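Planning the Equipment Budget
Handout 3, Prandale automation course

Start with the task, then price the arm! Our cloth-handling cell is a great one to practice on, because fabric shifts and folds and every part of the setup ends up on the bill.

Say the Grusen gripper is $3,806 and spare fingers are $400 a set. Finger tips wear, so plan on two sets a year. And please give cables their own line (people love to forget cables).

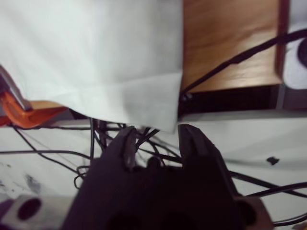

Your turn: the Hendricks quote

Mounts and brackets come to $1,661. Add 10 percent for shipping, then decide what can wait until July. Bring your totals to lab.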